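December, late evening

Tea day! The parcel from Wanting Shen finally came, and I have been useless for anything else since lunch. She packed it so well that I needed the kitchen scissors and then the bread knife, and there are still bits of paper on the stairs. Inside were four kinds of oolong, a green I can't pronounce, and a long letter folded around a tin of something smoky that I could smell before I got the tape off.

I read the letter twice standing up. She has been out at the farm above Derkska for most of the fall and says the slope tops out at almost 2000 meters, with fog every morning until ten. They picked 400 kilos in the last stretch and everyone's hands were green. I want to go so badly! She says I can have the cot in the drying room if I don't mind the smell. Mind it!

Tried the first oolong right away, too hot of course, and burned my tongue. Second cup much better — kind of like warm peaches, then something like toast a good while after you swallow. Third cup was the best one and I drank it by the window with the cat on my feet. I never used to believe people who said the third cup was the best one.

Then I got the tea box out, because I can't go on keeping everything in sandwich bags in the bread drawer.

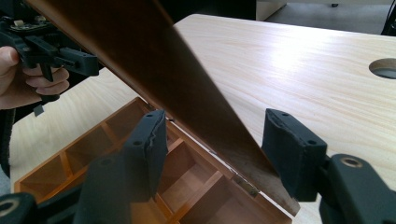 The tea box, lid up.

I love the color of those dividers. I spent a silly amount of time deciding who lives next to whom. The smoky one can't go anywhere near the greens, Adhiambo taught me that the hard way when her whole shelf ended up tasting like a campfire. So smoky stays in its tin, on top of the fridge, and the oolongs get to be neighbors. Mint gets the bread drawer all to itself. I wrote little labels and my handwriting got worse with every one.

Rachid called at six and I talked his ear off. He still thinks tea means mint and a lot of sugar, poured from as high as you can reach, and I told him he's welcome to bring his pot over and prove it. He's coming for New Year's and bringing Xiaoqing, who has promised to do a proper tasting with the tiny cups. I only own 2 tiny cups. Must ask Qianru if I can borrow hers, and must not drop one this time.

Also need: a kettle that doesn't scream, a new strainer, stamps for Wanting's letter.

It's past eleven and I have had way too much caffeine. Wide awake, so I'm going to write back to her now and ask what the green one is called, and how on earth you say it.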